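Categoría: Actas y reuniones | Taller

Usamos cookies propias para que la web funcione. Aceptar · Configurar

Acta de la reunión del taller Borkenska
9 de marzo de 2026

Empezamos con un poco de retraso y con café, como siempre. Estábamos Kulap Luangrath, Lamduan Jaidee y yo, que tomo nota.

1. Panel de aluminio acanalado
Kulap quiere dejarlo como superficie de trabajo fija. A mí me encanta — las piezas pequeñas se ven enseguida sobre el metal. Lamduan prefiere esperar al presupuesto de Trurnden (177 euros, portes incluidos). Lo aprobamos igualmente.

2. Placas de montaje
Nos quedamos con la gris de plástico, la de las pestañas rectangulares en relieve. Pediremos 154 a Nirnuvska y Lamduan llamará para confirmar el plazo.
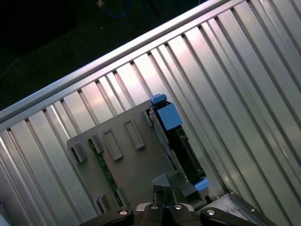

3. Cables
Kulap propone etiquetarlos todos, ¡por fin! Yo pongo las etiquetas.

4. Varios
Queda pendiente la factura 3863 de Stubbs. Volvemos a hablar de las estanterías en septiembre.

Contacto · © Taller Borkenska · Volver arriba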